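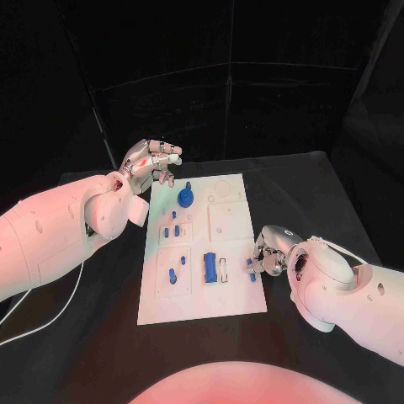
A white board on the big dark table.

Questions I get about the Usivance Street sewing nights

I started this group in February with two machines and a very optimistic biscuit budget, and my inbox has been filling up ever since (lovely problem to have!). These are the ones I answer most.

Do I need to know how to sew?
Nope. I couldn't thread a bobbin when I was 30 and I still swear at zips. If you can hold a needle without dropping it down the couch, come along. Viera Krajčí looks after the beginners' end and she's far more patient than me.

What does it cost?
$13 a night, or $19 if you want a fabric pack as well. Cash or card, either's fine. Kids under twelve come free with a grown-up, though I'd ask you to keep them off the overlocker, please.

Can I bring my own machine?
Yes please! Pop a tag on it with your name and phone number, and bring your own foot pedal. We've had a few mix-ups with the pedals and they don't all talk to each other. Old clunkers are welcome, my own was my nan's and it weighs as much as a small car.

I've only got a pair of trousers to take up. Is that a bit sad?
It's my favourite kind of job. You'll be done before the kettle's boiled twice. Bring the shoes you'll wear with them, and wash the trousers first, especially if they're cotton, or you'll be back in a fortnight with ankle-flappers.

Where do I park?
Behind the chemist after six. Not in front of the roller door, the bakery bloke needs it and he does get cross. If you're on the bus, get off at Goel Street and walk back past the servo.

Do you take donated fabric?
I do, but only pieces bigger than a tea towel. I've got over 673 metres of the stuff in my spare room already and my husband has started making comments. No curtains with rubber backing, they gum up the needles something awful.

Will you fix my wedding dress?
Ooh, no. Ring Marek Mikuš at Fistard Alterations. He does beading and boning and all the scary stuff, and he'll give you a price before he touches it.

What if I have to cancel?
Just text me by lunchtime on the day and I'll move you to the next one. No-shows I let slide once, then I get grumpy.

Is there anything to eat?
Tea, instant coffee and whatever I've baked. Bring a plate if you feel like it, and keep anything with beetroot well away from the cutting table.

Page updated March 30, 2018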